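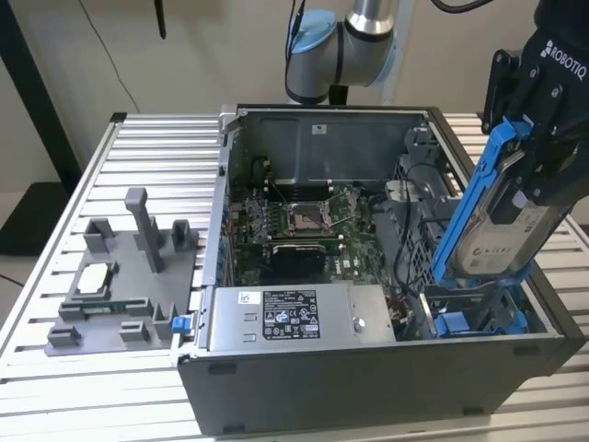

Disco de 3,5 polegadas na gaveta azul, junto à baía da torre.

Disco recondicionado Otside 4000 GB, 3,5 polegadas
Referência 2442
Estado: usado, verificado, com a gaveta à parte se precisares

Olá! Se vieste parar a esta página é porque tens fotografias a mais e espaço a menos, e eu conheço bem esse filme. Durante anos guardei os casamentos todos (sou fotógrafa de formação, a loja veio depois) em pens, em cartões, num portátil que já nem fechava, e quando quis voltar a um trabalho antigo andei uma tarde inteira à procura. Foi aí que comprei o meu primeiro disco grande e comecei a arrumar tudo por ano e por cliente. Ainda o uso!

Este modelo é o que mais sai cá em casa. Tem 4000 GB, liga por SATA e gosta de trabalho calmo: fotografias, música, vídeos das férias, cópias do computador da família. Para instalar o sistema operativo eu punha outra coisa, um SSD pequeno chega e sobra, e deixava este para o arquivo. Ouve-se um bocadinho quando arranca, sobretudo se o computador estiver em cima da secretária. A mim faz-me companhia, mas há quem não goste, por isso fica o aviso.

Cada disco passa por um teste completo de leitura antes de ir para a prateleira e segue com a folha de resultados dentro da caixa. Se aparecer um único setor realocado, não o vendo como recondicionado, vai para a secção de peças e acabou-se. Os dados anteriores são apagados por completo, claro.

O que vem na caixa
Disco Otside 4000 GB
Saco antiestático
Folha do teste
Quatro parafusos
O cabo SATA não vem incluído (custa 2 euros, junta-o na encomenda)

Como eu organizo o arquivo
Uma pasta por ano, dentro dela uma por trabalho, com a data primeiro e o nome depois. Nada de acentos nem de "final_final2", por favor! Os originais ficam numa pasta e as versões tratadas noutra. Uma vez por mês faço a cópia para um segundo disco igual, que mora em casa da minha irmã. Se só puderes comprar um agora, compra um, mas vai pensando no outro, que um disco sozinho não é cópia de segurança.

Perguntas que me fazem muito

Serve na minha torre? Se tiver uma baía de 3,5 polegadas livre e uma ficha SATA de corrente, serve. As gavetas mudam de marca para marca, manda-me o modelo do computador e eu vejo se tenho a tua.

Dá para usar por fora? Dá, com a caixa Bedton de 3,5 polegadas, que tem alimentação própria. As caixinhas para discos de portátil não servem.

E a garantia? Um ano, tratada diretamente comigo. Guarda a fatura e não arranques a etiqueta do disco.

Opinião de cliente
"Passei para aqui 400 cassetes digitalizadas do meu pai e ainda tenho espaço para as minhas. Veio muito bem embrulhado." Reet Toom, 14 ago 2022

Envio em caixa dupla, com espuma a toda a volta. Também podes levantar na loja, é só avisar antes por mensagem para eu o deixar separado.

Ver também: caixa externa Bedton, cabo SATA Skurncombe com ângulo, espuma para transporte.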